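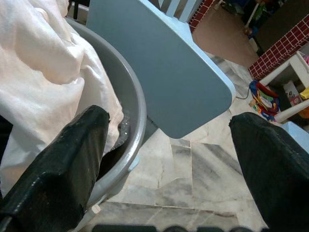

Laundry and drying area: safety check with comments
Site: Cistby, ground floor
Checked by: Larasati Sembiring
Previous check: Raed Hourani
Ratings: OK / Fix / Not convinced

1. Floor, slip hazard
Rating: Not convinced
Last time this was marked OK with the comment "tiles fine when dry." I don't doubt it. This is a laundry. Water in an open basin on the floor with a big white cloth hanging in it is exactly how you get a wet patch, and marble-look tile gives you very little warning. The form asks whether the floor is "free of moisture at time of inspection," a question that tells you about one moment on a Monday and nothing about the rest of the week. I'd want the question rewritten.
Action: mat under wherever the wet work is done. Mop to be kept in the room, not in the hall cupboard.

2. Basins and buckets
Rating: Fix
Grey plastic, round, fine as objects. My problem is where they end up. Anything low and grey on a pale floor gets kicked. Wissam's note on the old sheet says they are "always returned to the shelf after use." Always is a strong word and I'd like to know who was checking. Water to be tipped out before a basin is moved, and lifted by two people if it's full of soaked sheets.

3. Folding table
Rating: OK, with reservations
Light grey plastic top, white metal legs with crossbars. Nothing here says what load it takes. The sticker on the front edge may have been meant to help, but I'm going by the supplier's sheet from Vemeck, and that has two different limits on two different pages. I rang and was told to use the lower one. Leg locks to be pushed home by hand every time it goes up. Don't sit on it, Samer.

4. Cords and hanging bits
Rating: Fix
There's a small black cord or tag dangling under the tabletop near the front legs. I can't see what use it is to anyone. Tuck it up or cut it off.

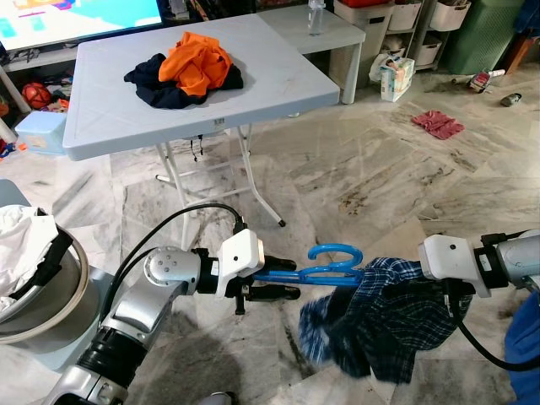
5. Hangers and garments
Rating: OK
Plastic hangers are light and I can't get excited about them as a hazard, though the guidance from Sornesham gives them a full page. Check for split hooks. Shirts go on the hanger over the table or the basket, so sleeves don't trail on the tile where someone will tread on them. Plaid shirts and other heavier cotton slide off the flat bar if they're hung by one side, so do up the top button.

6. Laundry basket
Rating: Fix
Overfilled. Whites over the rim and a black strap or handle lying across the top of them, ready to catch a foot. The rule is level with the rim and it has been the rule since July. Straps go inside.

7. Clothes waiting on the table
Rating: OK
Orange on top of navy, in a heap. Untidy, no danger to anyone. I mention it only because the last sheet listed "unfolded items" as a trip hazard, and I'd be curious to hear how you trip over a thing at waist height.

8. Television and second table
Rating: Not convinced
Screen on while people are working. Rania Masri says it helps the time pass and I believe her. I'd still like the stand checked for wobble, and drink bottles kept off the table behind unless they have a lid on.

9. Paperwork
Rating: Fix
Form 583 has replaced form 349, apparently to make things simpler. It has 6 more boxes and no space for comments, so these are on a separate page again. Items 1, 4 and 6 to be looked at within 3 days. Item 8 when Raed is back from Zelenák with the spirit level.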